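Print this page | E-mail this page

Household Storage and Food Waste in Pritport
Danjuma Onyeka, Ingrid Mbeki, Keegan Tawhiri
Course supervisor: Kayode Ogbonna
May 16, 2020

Our project looked at how people in Pritport store dry food at home and how much of it they throw away. We chose dry food - rice, flour, beans, cereal - as most earlier student work at our school dealt with fruit and vegetables.

We sent a short survey to 2,000 addresses in the Trokura and Mondum districts in December. We got 452 replies. We then asked 20 of those households to keep a waste diary for 2 weeks, writing down what they threw out and why.

The most common reason in the diaries was that the food was past the date on the package. The second was that a package had been opened and forgotten. Households with deep cupboards reported this more often than households with open shelves. Several people wrote that they bought a second package of something they already had.
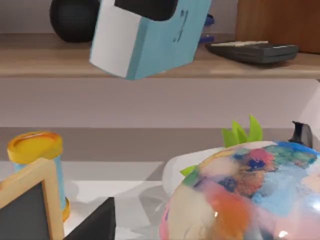 Figure 1. Box and round black object on a wooden shelf (computer rendering).

We also asked about shopping habits. People who wrote a list threw out less flour and cereal, but we saw no clear difference for rice. Efe Olatunji helped us check the numbers and pointed out that larger families were more likely to use a list, so the two effects are hard to separate.

There are some limits to the work. The diary group was small, and people may change what they do when they know they have to write it down. We did not weigh the food. Two diaries had missing days and we left those days out of the tables.

If the project is continued, we suggest using kitchen scales and adding the Sani district, where more people live in apartments.

Contact: Student Projects Office, Pritport | Copyright 2020 | Back to top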